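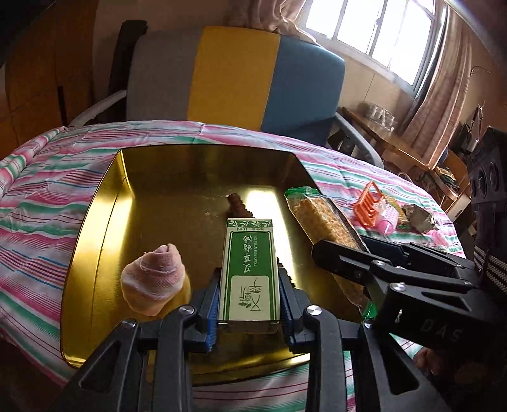

*Hand-held gripper closing on a 10 ml essential oil box in a metal tray.*

# Hand-held grippers: buying and budget FAQ

**How many should we order?**
Order in pairs. Most household tasks need both hands, and a single unit tends to sit on a shelf. Add one spare pair for every 8 in use.

**What does the Kastelwood budget line cover?**
Grippers, straps, replacement finger pads and storage cards. Laptops go under IT - ask Benedito Brito for the code.

**Do we need to buy props?**
Set aside 400 per site for the year. Small boxes, snacks in wrappers, socks and a tray go a long way. Receipts go to Pinarau with the monthly claim.

**Do we have to rent a room?**
No. An ordinary bedroom with daylight is fine.

**How long is delivery?**
Up to 30 working days from Mirolis. Orders placed in December usually ship in January.

**Can we borrow before we buy?**
Yes, one pair per site for 9 days. Write to Milovan Stojanović and include a shipping address.

**Who approves the order?**
Fiifi Kyei signs for new equipment. Pads and straps don't need a signature.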